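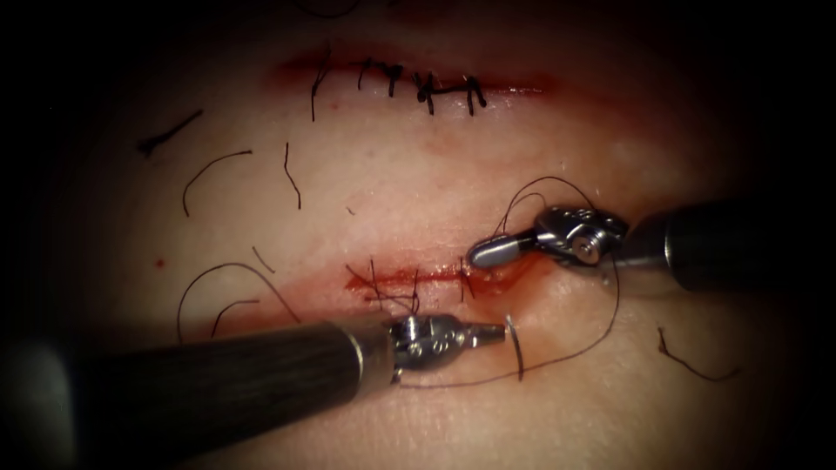
Testance compares needle grippers in suturing trial

2020-09-14

Engineers at Testance have finished the first part of a trial comparing two sets of gripping jaws for robotic surgical instruments. The work was carried out at the company's test rooms in Drurlow and used stitching on tissue pads as the main task.

One set of jaws was made by Awasthi and has a fine cross-cut pattern on the gripping faces. The other, from Wivix, has smoother faces and closes with a little more force. Both were fitted to the same pair of arms and run with the same controller, so that the operators had only the jaws to get used to.

Each run called for a row of separate stitches along a cut, tied off one at a time. The left instrument holds the curved needle while the right one handles the thread, and the two swap jobs when the operator finds it easier. A fixed camera records every run.

In August the team logged 937 stitches, 424 of them with the Awasthi jaws and the rest with the Wivix set. The Awasthi jaws held the needle more steadily, and operators had to stop and take a fresh grip less often. The Wivix jaws did better with the thread – the smoother faces caused less fraying when a loop was pulled tight. Knot times were close enough that Testance has not named a faster set.

Operators also reported that the needle tended to turn in the Wivix jaws when it was held near its tip. Wivix has supplied a second version with a shallow groove, and this will be tried in the next part of the work.

Testance said the camera position had mattered more than expected. An early mounting left the right wrist hiding the knot in many of the recordings, and 326 clips had to be left out of the timing figures. The mount has since been moved.

The second part of the trial will keep the same arms but change the controller settings, with motion scaling tested at three levels. It is planned to run to 2745 stitches in all, including those already done. Results will be shared with both suppliers before they are published.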